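Open day at Jarkthorpe, November 27, 2021. Doors at 10, and the queue was already out past the bike racks. Coffee gone by half past.

Detska had the big room — two arms, a console, a wall of screens. Sushil Gautam ran the demo and talked fast. Stitching, mostly. "Everyone wants to see the cutting," he says. "The knots are the hard part." Nearly 30 of us squashed round one monitor, necks craned, very quiet for once. 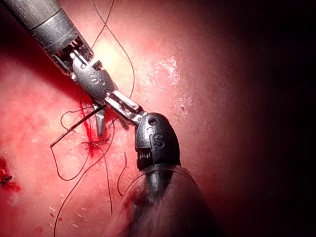

Two instruments meet over the suture line, a finished knot to the left.

Kuldeep Tiwari, from Mammont, wants software to take over the dull bits. Pass the thread, tie, trim, again. He has 1000 clips of it so far and says he needs alot more. Thread is the headache. It curls, it loops, it hides behind the tools.

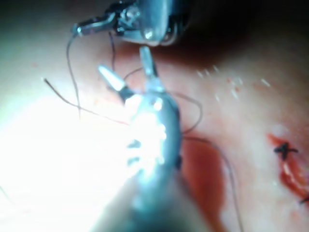 Slack is what he kept coming back to. Too much and you lose the loop, too little and the tissue tears. A surgeon feels for that, or guesses. The software has to get it from video. Will it? He shrugged — ask him in May.

Then a go on the practice console. I managed 2 knots, both awful. Next open day is in the Jaiswal building, bigger room, same coffe.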